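How to Clean the Glass on a Framed Picture

Last updated: 3/19/21

Most advice on cleaning picture glass comes from people selling something to clean it with. I have tried the sprays, the foams and one set of wipes that left more lint than it took off. A soft cloth and a little water did as well as any of them.

Take the frame off the wall and put it on a clear, flat table. Some guides want a padded mat under it. If the tabletop is smooth and you don't drag the frame around, I doubt the mat does much.
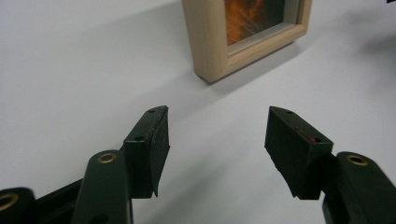 Dust before you wet anything. A dry paintbrush gets into the step between the wood and the glass, where a cloth only packs the dirt down. Deep, boxy frames are the worst for this - go over the inside corners twice.

Now dampen the cloth. Never spray the glass itself, whatever the bottle says. Liquid runs under the edge and can reach the print. Wipe from the middle out, stop short of the wood, then dry with a second cloth.

Pale wood gets a dry wipe and that's all. My neighbor Natalina Donati swears by lemon oil, but I tried it on a blond frame last November and it left a yellow patch that is still there.

Vinegar? It cuts greasy fingerprints, a few drops in a cup of water. For plain dust I can't see any difference. Skip it on acrylic unless the maker says it's fine.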